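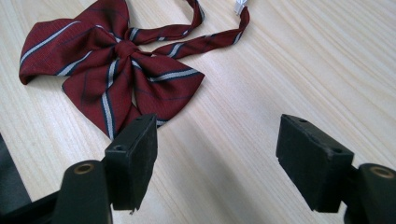
A striped bow tie in dark red, silvery white and navy.

Why do some clothes have slanted stripes?

I love stripes. My socks have them, my pajamas have them, and so does my favorite mug! But have you ever noticed that the stripes on ties often go diagonally?

Cloth is made of threads that cross over and under each other. Pull it straight along the threads and it hardly moves. Pull it corner to corner and it stretches – try it with a cotton napkin! Many long neckties are cut on that stretchy slant, so stripes that ran straight on the cloth end up leaning on the tie.

Other stripes are slanted by the weaver or printer from the start. Next time you fold a striped towel, watch which way the lines go.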